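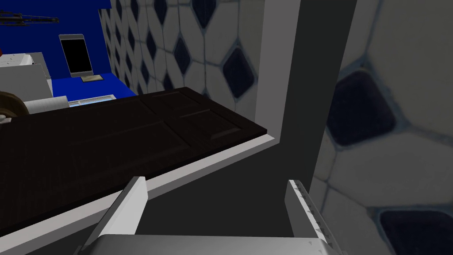 *Simulationsansicht aus Stutik: geöffneter Zweifingergreifer vor einer dunkelbraunen Kassettentür, dahinter weiß-blau gefliester Wandbereich.*

**Durnlow und Jamard veröffentlichen Zwischenbericht zu Haushaltsaufgaben in der Simulation**

Triệu, September - Die Projektpartner Durnlow und Jamard haben den Zwischenbericht zum Vorhaben Stutik vorgelegt. Untersucht wurde, ob mobile Manipulatoren einfache Tätigkeiten in Wohnräumen ohne Eingriff eines Bedieners ausführen können. Grundlage sind 2.159 simulierte Durchläufe in vier Aufgabenklassen: Tür öffnen, Gegenstand ablegen, Fläche abwischen, Verbrauchsmaterial nachfüllen.

In 50 Prozent der Durchläufe wurde die Aufgabe vollständig abgeschlossen. Die meisten Abbrüche entfielen auf enge Durchgänge, in denen Greifer, Türblatt und Wand dicht beieinanderliegen. Beim Ablegen auf freien Flächen traten deutlich weniger Fehler auf.

Einen unbeaufsichtigten Einsatz in Privathaushalten halten die Partner auf dieser Basis für verfrüht. Die Ergebnisse gelten ausschließlich für die Simulation - Versuche an realer Hardware sind Gegenstand der zweiten Projektphase. Dafür richtet Jamard am Standort Triệu zwei Testräume ein.

Der Bericht ist bei der Pressestelle von Durnlow auf Anfrage erhältlich.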